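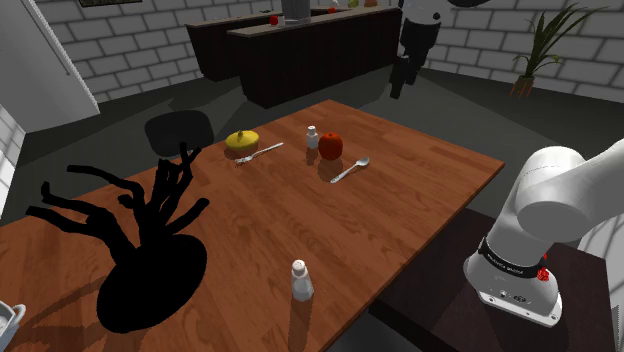

Prasanna Roy wrote in last month to say I'd been too easy on the clipboard crowd, and that anybody still knocking on doors with a paper walk list in a town council race deserves to lose it. I laughed, and then I went and borrowed a copy of Lanov, the canvassing app Prasanna keeps going on about, and used it for the whole back half of the Trorkbridge recall fight. So, Prasanna, you get your review. And you were mostly right, darn it.

Quick background for anyone outside the county. We had a recall petition going against two council members over the water rate vote, and the petition needed 1,000 good signatures from registered voters inside the village line. Good is the word that matters. The clerk tosses anything with a wrong address, a nickname, a P.O. box or a signer who lives thirty feet over into the township, and the last petition in this town died exactly that way. I worked the east side, evenings mostly, with Wubit Gudeta taking the other side of the street.

What Lanov does is hold the voter file and hand it to you one block at a time. You stand on the porch, tap the house, and there are the registered names at that address. If Debbie is registered as Deborah, you know it before she picks up the pen. I cannot tell you how much I love this. On paper I used to find out about Deborah two weeks later, from the clerk, in a letter.

It sorts odds and evens too, so you walk up one side and down the other and don't zigzag like a lost dog. My biggest turf was 144 doors and I finished it in two evenings. The same streets on paper took me four back in the school levy campaign, and I was younger then!

The notes field is the part I ended up using most. You can leave a line for the next person ("side door only", "signed already, wants a yard sign", "big fan of the mayor, keep walking") and it shows up on everybody else's phone by the time you're back at the sidewalk. Wubit and I pretty much held a running conversation that way all through July.

Now the gripes, and I do have some.

Battery. Wow, does it eat battery. I'd start at 5:30 with a full phone and be under 20 percent before dark with the map open. Turn the map off and use the list view, it's much better. I carried a charger in my back pocket anyway.

The map itself thinks Selvanayagam Court goes all the way through to the county road. It doesn't, there's a fence and a drainage ditch, and I have the pants to prove it. I reported it and got a friendly reply, and the street still goes through.

Offline mode works, but you have to download the turf before you leave home, and the button is buried under Settings where no sane person would look. Out past the grain elevator there's no signal at all. The first night I hadn't downloaded anything and I did the last dozen houses by memory and charm.

And apartments are a mess. The building on Mill Street has 48 units and the app lists them in text order, so 1 is followed by 10, then 11, and you don't see 2 until you've worn out the stairs. Somebody please fix that before the fall.

I also tried Skirell for a few nights, to be fair about it. Prettier, bigger buttons, nicer on the eyes at dusk. But it wants you to run a little survey at every door before it will let you move on, with issue rankings on a scale of one to five, and people standing there with supper on the stove do not want to rank stormwater on a scale of one to five. They want to tell you about their bill. Chathurika Talukder likes it for phone banking and I can see that, you've got a chair and the other person hasn't got a screen door to close.

One thing I'd ask either company for is a plain printout that looks like the walk list. Debashish Chowdhury does not own a smartphone and is the best canvasser in this village by a mile, and the Lanov export comes out as a spreadsheet nineteen columns wide. I spent a whole evening deleting columns for him.

Would I use it again? Yes, happily - I've already asked for it for November. If you have more than a couple of streets to cover and a clerk who reads every line, get it, set it up at home on wifi, and practice on your own block first. My neighbors were very patient with me.

Petition's been filed, by the way. The clerk has it now. Chibuzor Adeleke is keeping the list for the hearing, so get your name in if you want to speak, and bring your water bill.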